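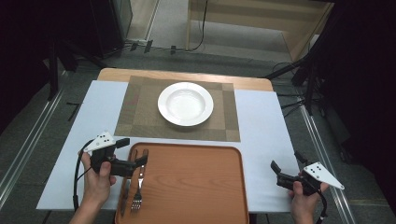 Glenys Donnelly wrote back after the first release to say that "dinner" and "tea" ought to be kept apart by time of day as well as by word, as her mother would have had dinner at noon on a weekday and dinner at six when there were visitors. The current version has a column for this. Her other point, about supper, is dealt with under Known problems.

Quinlan Mealtime Words

A table of everyday words for meals, snacks and things on the table, collected by postal form and a short web form. One row is one person's answers. The set was put together for people working on regional vocabulary and has been used for teaching as well. It covers words only. There are no recordings and nothing on pronunciation.

What is in the folder

answers.csv holds the main table.
questions.txt has the wording of the 20 questions, exactly as printed on the form.
places.csv lists the 49 places used for grouping, with the old and new county for each.
spellings.csv maps what people wrote to the spelling used in the main table.
changes.txt is the change log.

All files are UTF-8 with commas between fields. Empty means the person left the question blank. A single hyphen means they wrote that they had no word for it, and these should not be treated as the same thing. Earlier versions mixed the two.

Where the answers came from

We had 1,069 forms back. After removing duplicates, forms with no place given and forms where fewer than half the questions were answered, 951 were kept. The removed forms are not published.

Most of the postal forms went out with a parish newsletter and through two library branches. The web form was hosted on Plisteo and closed at the end of March. People were asked where they lived up to the age of twelve, and that is the place recorded. Where somebody named two places we took the first.

Columns in answers.csv

id: a number with no meaning outside this file.
place: matches places.csv.
born: decade of birth, for example 1950s.
form: p for post, w for web.
midday, evening, late: the usual word for a meal at that time.
midday_sunday, evening_guests: the same, for Sundays and for company. Added in version three.
packed: food carried to work or school.
q6 to q20: see questions.txt.
note: anything written in the margin, typed up as it stood, with names taken out.

Question 14 asks for the word for the end slice of a loaf and has the widest spread of answers by a long way. Question 17, on what goes under a hot dish, was badly worded. Some people answered with the word for a table mat and others with the word for a trivet, and a few gave both with a stroke between them. Those are split into 17a and 17b where the note made it clear. The rest are left in 17a.

How the spelling was settled

Rhys Ellery typed the postal forms and Ruby-Lee Bolger checked them against the paper. Spellings were brought together only where the two forms would be said the same way. So "bate" and "bait" are one word here, but "snap" and "snappin" are two. If you disagree, spellings.csv can be edited and the original is always in the first column.

Known problems

Supper. The form asked about a late meal without giving a time. For some people this was a biscuit at bedtime and for others a cooked meal at eight. The answers cannot be separated now.

Age. There are very few people born after 1990, and nearly all of those used the web form. Do not read a difference between the two forms as anything but a difference in age until you have checked.

Place. Seven of the places have fewer than five people each. We would not draw a map from them.

Notes. Murray Treloar found several margin notes attached to the wrong row in version two. These were corrected in version three. If you have a copy of version two, please replace it.

Terms of use

Free to use, copy and change, including for paid work, as long as the source is named. Please do not try to work out who filled in a form. If you put out a changed copy, give it another name.

To cite it, use: Quinlan Mealtime Words, version three, edited by R. Bolger and D. Sutcliffe.

Corrections

Send corrections to Declan Sutcliffe with the id number and the column. Word lists from other areas are welcome but will go into a separate set.

Related sets
Quinlan Street Games and Rhymes
Quinlan Weather Words
Vimora Bakery Price Lists
Workier Dialect Forms, scanned blanks

Last updated 11th February

Contact the editors | © Quinlan Word Collection | Back to top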